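3.2 Surface finish and residual moisture

Tabletops in the Gronasberg series were cut from pale softwood boards and left to rest indoors before any measurement was made. Grain angle was recorded for each board, following the scheme of Chowdary and Reddy.

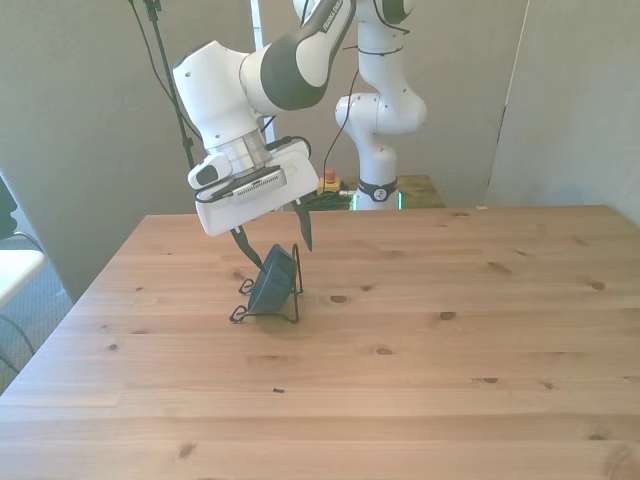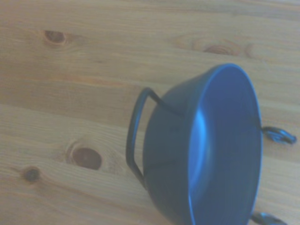
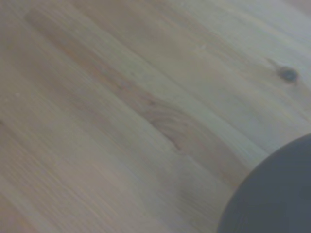 Figure 2. Light wooden tabletop.

Moisture content was read with a pin meter at 19 points per board, always along the grain. Of the 305 readings taken in March, 76 fell within a hand's width of a board end and were analyzed separately. End readings were lower and more widely spread than those from mid-board, in line with the earlier Husach trial. Oil finish slowed the seasonal change but did not alter its final level. Boards with wide dark bands showed slightly more cupping, although the effect was weak once board width was entered in the model. The Fumport boards, stored in an unheated shed, were excluded from this comparison and are treated in Section 3.3.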